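I have made the same pot of beans every week since June and I finally have opinions, so here's a thread about dried beans. Get a snack 🧵

1/ Background: I grew up on canned. Canned beans are fine! I still keep a few cans for nights when I get home and can't face anything. But Natalie Mellor brought a pot of her white beans to a potluck and I stood over it with a spoon like a raccoon.

2/ Soaking. I soak overnight, with salt in the water, more than feels right. If I forget (I forget a lot) I boil them for 2 minutes, kill the heat, put the lid on and go fold laundry for an hour. Both work for me. Please don't fight in the replies.
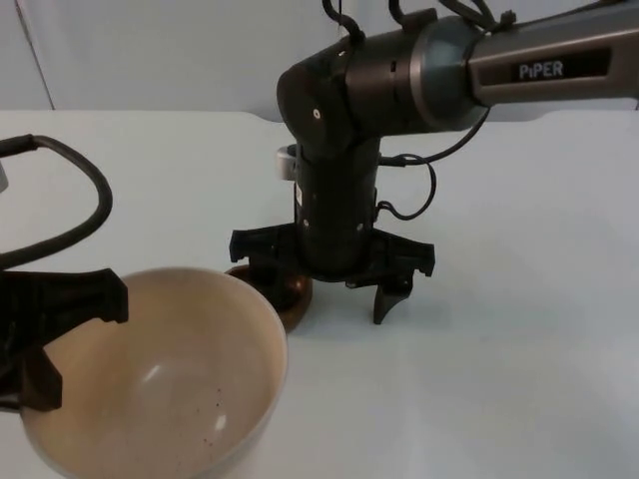
3/ Old beans are the real enemy. I had a bag from the back of the cabinet that simmered for 5 hours and still had a crunch to it. Buy from somewhere that sells a lot of them. I get mine from Ding, the little grocery on the Dedport side of the bridge, and they go through sacks of the stuff.

4/ Things in my pot: an onion cut in half, a whole head of garlic with the top lopped off, bay leaf, a big glug of olive oil. Yichen Jiang adds a strip of dried seaweed and swears by it. I tried it once and liked it, then lost the package somewhere in my kitchen.

5/ Keep it at a lazy bubble. If they're jumping around in there it's too hot and the skins split. Start tasting early, and taste a few at a time, there's always one soft one that lies to you.

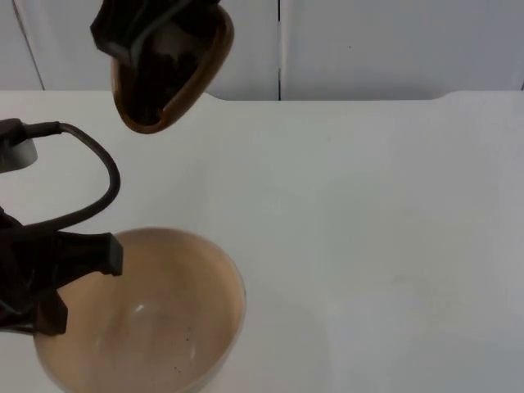

6/ And keep the broth!! I used to pour it down the sink and I think about that more than I should. It goes in soup, in rice, over toast with an egg. Lanying Hou drinks hers out of a mug with black pepper and I've started doing that too.

7/ Leftovers: in the fridge, in their liquid, and I eat them within the week. They freeze great as well. I counted 17 little tubs in my freezer last month, so maybe I've gone too far. 14 of them were pinto.

8/ Serving. I like a deep bowl for the soupy ones and a small dish on the side for whatever sharp thing I've got going, like pickled onion or chili oil or chopped parsley with lemon.
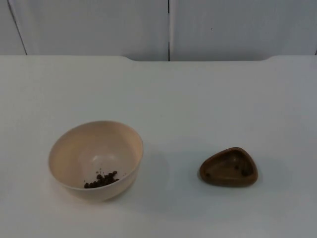

Round bowl, little brown dish.

9/ Somebody asked about black beans. I don't soak those at all, I just cook them longer and put in orange peel, which I stole from Valentin Dumitrescu. He also does a splash of vinegar right at the end. Do that, it wakes the whole thing up.

10/ Next up is chickpeas, which I'm still bad at. Mine come out either gravel or paste. If you've got a method that works, tell me, and tell me how much salt you use too.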